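Floltia Members' Letter – May

A new way of handling small contract disputes

Dear members,

The spring meeting in Hullstead is behind us, and the item that kept people talking well into the coffee break was the online mediation pilot, so I'd like to give it the space it deserves in this letter. Many of you could not be there and have been writing in to ask what was decided.
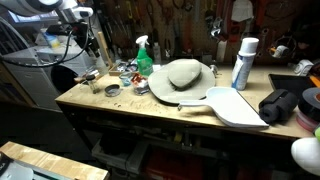
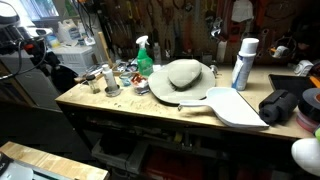 The pilot grew out of a complaint most of us have heard from clients at one time or another, namely that a disagreement over a modest sum of money can cost more to settle than the sum itself. A supplier sends an invoice for $4,000, the customer says half the work was never done, and before long both sides have a lawyer, a folder of letters and a very bad mood. Floltia has talked about doing something for these cases for years, and last fall we finally asked our member firms whether they would give time to a trial. To my great pleasure, 23 of them said yes!

The trial runs on Sovgate, the case-handling platform that several of our larger firms were already using for their own files. Each side gets a private space to upload papers and write down what they want, and there is a shared space where the mediator can put a proposal in front of both of them. All of it can be done from a desk or a kitchen table, and the parties are free to answer in their own time, in the evening if that suits them. If either side would prefer a phone call, the mediator can set one up, and I'm glad we kept that in, as some people simply explain themselves better out loud.

From the day both parties sign up, the mediator has 21 days to help them reach a settlement. A single extension is possible if both of them ask for it. The fee is $85 per party, paid at the start, and it stays the same however many messages go back and forth. Anything said during the mediation is confidential under the agreement they sign, and a party who walks away can still go to court afterward.

There was a good long discussion of that last point. A few members worried that a business might use the mediation to play for time while a filing deadline crept closer, and they were right to bring it up. The intake form will now ask for any deadline the parties know of, and the standard agreement is being redrafted by our colleagues at Mahrous, who have also offered to host a training afternoon for new mediators. Please do read the draft when it reaches you – comments in the margin are very welcome, and so are complaints about the commas.

Member firms that would like to join the second round can reply to this letter with the name of one contact person and the kinds of contracts they know best. We are especially short of people with experience in construction and in software licensing. Places on the training afternoon go first to firms that have not had a mediator in the pilot so far, and the materials will be sent to everybody else afterward.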